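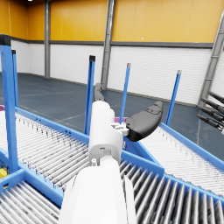
Old Enough to Trust? Speaker notes, Limodgate evening talks

Gaetano Gentile

6 min read
2 comments

Notes as I used them, with the asides left in. Yupin Limsakul chaired and asked me to put them up. Where I went off script I've tried to add what I said.

OPENING

Start with the soap. Hold up the box. Let them read the front before saying anything.

"Clasero. Fine soaps since 1686."

Ask who would pay more for this one than for the same soap in a plain wrapper. Wait for hands. (Plenty of hands. A man near the front said he already had.)

Then ask what happened in 1686. Long pause. Don't rescue them.

The box doesn't say. The website doesn't either. It has a drawing of a cauldron and a paragraph about "generations of makers." I wrote to the company and asked what the date referred to. I got a nice reply, and a second nice reply when I asked again. Put together, they say this: there was a tallow merchant in Skeston in 1686, he had a yard by the river, and the present company's first office was in a building that stood on part of that yard.

So the soap is not that old. The company isn't either. The recipe certainly isn't, it has palm oil and a synthetic lavender in it. What's old is the ground under an office they have since moved out of.

Say that slowly. Go to the next part before the laugh dies.

WHAT THE DATE IS SUPPOSED TO DO

I don't think anyone buys soap for the sake of a date. I think the date does a quieter job. It tells you that lots of other people have already checked. If a firm has lasted that long, somebody along the way would have noticed if the soap took your skin off.

That's a fair instinct with a restaurant. If a place has been on the same corner since you were a kid, with the same family at the stove, you've learned something about the food. You've also learned something about the rent, and I'd want to know which of the two kept it open.

But look at what has to be true for the instinct to work. The same people, or people trained by them. More or less the same product. Customers who could have gone somewhere else. Take any of those away and you've got a number printed on a box.

Aside: my aunt would only buy one brand of canned tomatoes, on the grounds that her mother had. The brand had been sold, closed, and started up again by a company that bought the name and the label. She said they tasted exactly the same. Maybe they did. I never could tell any of them apart.

THE COLLECTION

Explain where the examples come from. I keep a shoebox of labels, paper bags, menus and matchbooks that carry a founding date. There are over 100 now. This isn't research. I picked up what was in front of me, I noticed the silly ones more than the sensible ones, and I live in one part of the country. If somebody wants to do it right, I'd be happy to hand over the shoebox.

With that warning, the dates seem to sort into a few kinds.

The real ones. They exist. Usually they're dull. A seed dealer, a firm that makes church candles, a rope maker. They tend to print the date small, or leave it off the newer packaging, and when you phone, someone knows the answer without looking it up.

The bought ones. A name dies, the name gets sold, the buyer gets the date thrown in. Legal, as far as I know, and very common in watches and liquor. The gap in the middle never makes it onto the label.

The borrowed ones. Clasero's tallow merchant goes here. So does the bakery whose date belongs to the mill that used to supply a different bakery.

The ones where I can't get an answer. A bigger pile than I'd like. I don't say these are false. I say I asked and was told about passion.

(Question from the floor at this point, which I took: isn't the borrowed kind simply lying? I said I didn't know. "Since" is a slippery little word. Since 1686, what? Somebody has been making soap since then. Somebody has been making soap since long before that.)

THE SOMBATKUL CASE

This is the one I expected to be fake, so be straight about that.

Sombatkul sells chili paste in small jars. The jar says "the original family recipe." No date. I'd filed it under nonsense, as "original" and "family" are two of the words I trust least on a label. Every recipe was original once and most people come from a family.

Yupin told me I was being lazy, and she was right. She called them up. The woman who answered was the daughter of the woman on the jar. She said the recipe had changed when they came over, as they couldn't get the right shrimp, and it changed again when the supplier changed, and that her mother complained about both versions until she got used to them. She asked whether we wanted the old one written down.

What I take from it is a small thing. The claim on the jar was vaguer than the truth, and the truth was more interesting. It hasn't made me trust the word "original." It's made me quicker to pick up the phone.

Don't let this turn into a story about nice small firms and nasty big ones. I've got small firms in the shoebox that lie like rugs.

TOWNS DO IT TOO

Short section, cut if running late. (I didn't cut it and should have.)

Skeston has a Winter Fair every December, and the banners call it "historic." I like the fair. I go every year and eat too much. The first mention I can find of it in the local paper treats it as a brand-new idea from the merchants' association, and it has a letter next to it complaining about the parking.

Someone from the fair wrote to tell me there had been a market in the winter before that. I'm sure there was. People have always needed turnips. I don't see how it makes the churro stand historic.

And does it do any harm? With the fair, I'd say none. With a town that puts up fake old street lamps and then tells a shop owner her real sign is out of character, I'd say some. That did come up in Skeston. She took the sign down. I don't have the whole story, and the people who have it don't agree with each other.

THE OBJECTION

Give it its best shot. People like old things. A date on a box is a bit of decoration, like a ribbon. Shoppers aren't fools, they know it's advertising, and a sour man with a shoebox is spoiling a harmless treat.

My answers, such as they are.

I'm not sure they do know. Remember the hands at the start.

If it were only decoration it wouldn't matter to the seller whether it was believed. Try asking Clasero to print "building site formerly used by unrelated tallow merchant." They didn't want to. I did suggest it.

And it costs the real ones something. The rope maker did the years. If anyone can have the years for the price of a nice typeface, then his are worth the same as theirs.

I'll admit the soap is good. I've got a bar of it at home. It would be just as good with no date on it, and I might have gotten it cheaper.

WHAT I'D ASK

Read these off the card.

Since 1686, what, exactly?
Was there a gap?
Who owned the name before you?
Would anybody from back then recognize the thing in the box?

You can write to the firm. Most do answer. Be polite, it's normally some poor person in customer service who has never wondered about it and now has to go and find out.

AFTER THE TALK

Things people brought up that I want to look into. A woman has a pickle crock with a maker's date that's earlier than the maker. Somebody swears there's a bank that counts its age from a different bank that failed. A retired printer told me he used to be handed dates on a slip of paper along with the ink color, and that once the date changed between the first proof and the second. He couldn't remember the client. I've asked him to go through his drawers.

Labels are welcome for the shoebox. Please wash the sardine ones first.

Shared 6 times

Contact the Limodgate talks desk | Text copyright Gaetano Gentile | Back to top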